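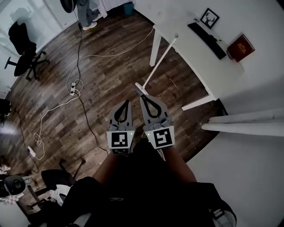

Bringing a second pony home to an older gelding – how slowly should I go?

Posted by Trelach, March 8, 2018

Hello all, I'm so excited I can hardly type! After months of looking I've finally said yes to a little Welsh cross mare, and she comes home at the end of the month. She's a dun with the cheekiest face and she's been living out in a big mixed herd. My question is about my old boy, Zaltitz. He's 22 and has been on his own since November, when his field companion moved away with her owner. He can see the neighbour's cobs over the hedge and he shouts to them every morning, bless him, but he hasn't shared a field in all that time.

I have two paddocks side by side with post and rail between them, and one field shelter that is open all along the front. He's a bit stiff behind in cold weather and I really don't want him chased about on wet ground. The mare is barefoot and he only wears fronts. My instinct is to put them next to each other for a while and see how they get on, but a friend at the yard says I should just turn them out together on the first day and let them sort it out. What has worked for you? And how do you manage hay when one is a good doer and the other needs every mouthful?

drustero_lass
Member

Oh how lovely, congratulations! Please do use your two paddocks, you're so lucky to have them. When I brought my mare home to my old chap I kept them either side of the fence for two weeks and it was the best thing I ever did. There was a lot of squealing for the first couple of days (mares!) and then one morning they were both dozing with their heads practically on the top rail.

A few things I'd do again:

Walk her round the boundary in hand before you let her go, so she knows where the fence is.

Check your rails for anything a striking leg could go through. If the gap at the bottom is big, run a line of electric a good stride back on each side for the first few days so they can look and not touch.

Take them for walks together if you have a helper. We did the lane and back every evening, with the old boy in front, and I'm sure it helped more than anything.

When you do put them in together, pick a dry day and use the bigger field. Take his fronts off if your farrier is happy with it, or at least make sure she hasn't got hinds on, which you've already covered. Put out more hay piles than you have ponies and space them well apart. If one gets moved off a pile there's always another to go to, and an old horse won't get pinned in a corner over his breakfast.

The open-fronted shelter is brilliant, by the way. It's the ones with a narrow doorway that worry me, as a bossy one can stand in the entrance.

I was grinning like an idiot the first time I saw mine grooming each other. You've got all that to come!

Amato67

just chuck them out together, always done it that way and never had a problem. they need to have their argument sooner or later. mine were fine by teatime

Hedgerow Cob
Member

Lovely question and what a lucky mare! I'd go with the fence first as well. Amato67 may well have tough youngsters, but at 22 with stiff hocks I'd want him to have the choice of walking away from her. Also, has she been wormed and had her vaccinations checked? I like a new arrival kept properly apart to begin with, no nose touching and separate buckets, and my vet gave me a sensible plan for dung samples and how long to wait. Worth a phone call before she travels.

On the feeding, I bring my oldie in for his bucket while the good doer has a small net of soaked hay on the other side of the gate. He takes ages over his mash – honestly it's my favourite part of the day, just leaning on the wall listening to him slurp. It does mean two trips out in the dark in winter but he has held his weight beautifully. If you tape him every fortnight and write it on the feed room wall you'll spot any drop early, and do hers on the same day, as spring grass and a Welsh cross can go wrong very quickly.

Do come back and tell us how they get on, and what you've called her!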